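Asunto: Re: [manipulacion] Tjoa: resultados con política condicionada por etiqueta de objetivo

El 3 de octubre, a las 16:40, Tendent escribió:
> ¿Las 576 demostraciones cubren solo la tarea de tazas o
> también la de macetas y balda? Con una sola política para
> ambas no me cuadra la tasa de error en el agarre.

Cubren las dos. Tjoa se entrena con el conjunto completo y un único juego de pesos; la tarea entra como texto codificado. De las 576 demostraciones, 189 son de balda y el resto de tazas. La posición inicial de los objetos se sortea en cada episodio.

El error de agarre que citáis se calculó sobre la variante sin vista lateral. Con ella baja, sobre todo en tazas, donde la orientación del asa condiciona la aproximación.
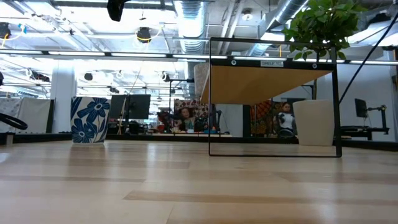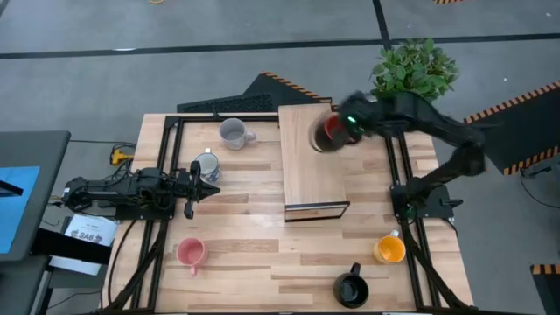
Fig. 1 y 2. Tarea de balda (SHELF 10), con dos macetas; tarea de tazas, con la roja sujeta sobre la plataforma central.

Sobre el horizonte de acción: 10 pasos por inferencia. Con horizontes más largos el brazo corrige tarde cuando la taza gira entre los dedos. El checkpoint evaluado es el de la iteración 2,000; a partir de ahí la pérdida de validación no mejora.

Queda por repetir la ablación del codificador de texto con la misma semilla. Subiré los registros al repositorio de Flisto en cuanto termine.

Tavby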